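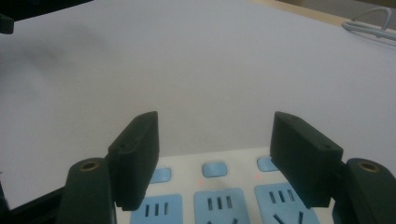 White power strip on a pale surface

Skurnotix Lead Test Swabs, household pack of 15

£41 a pack, postage included within the UK
In stock

If you've ever stood in a charity shop with a lovely old mixing bowl in your hands, wondering whether it's safe to eat out of, you're in very good company. We get letters about this every week at Asovden – old bowls, painted cots, the toy farm that came down from a grandparent's loft – and the Skurnotix swabs are what we send people to first.

Each swab is sealed in its own paper sleeve, with the liquid held inside the tip until you're ready for it. Give the barrel a firm squeeze, wait for the tip to turn damp, and rub it over the paint or glaze for 30 seconds. A pink or red colour means lead has been found at the surface. If the tip stays yellow, leave it for four minutes and look again, as some of the older glazes are slow to show themselves.

On painted wood, please do make a small notch with a craft knife first, somewhere out of sight, so that the swab can reach all the layers. A nice clean coat of modern white can be sitting on top of something much older (my own back door was a lesson in this!), and a swab rubbed on the outside will only tell you about the outside.
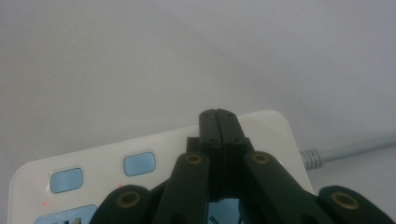 Red paint can be a nuisance, too, and so can anything that rubs off pink on a damp cloth. Try a plain cotton bud with a little water before you use up a swab, and if the colour comes away on that, you'll know to be wary of the result.

The swabs won't give you an amount, and they don't pick up cadmium or nickel. For those you'll want the Pralluson postal service, where a small chip or the whole item goes off to the laboratory and you get a written report back.

In the pack
15 sealed swabs
4 check cards, for making sure a swab is working
Gloves, one pair
Printed instruction leaflet

Keep the pack in a cool cupboard, well away from children, and use it by the date on the end of the box. Used swabs can go in the household bin once they're back in their sleeves.

Questions are always welcome, long ones included. Write to Eugénie Arnaud at our Whitfield shop and she'll gladly help.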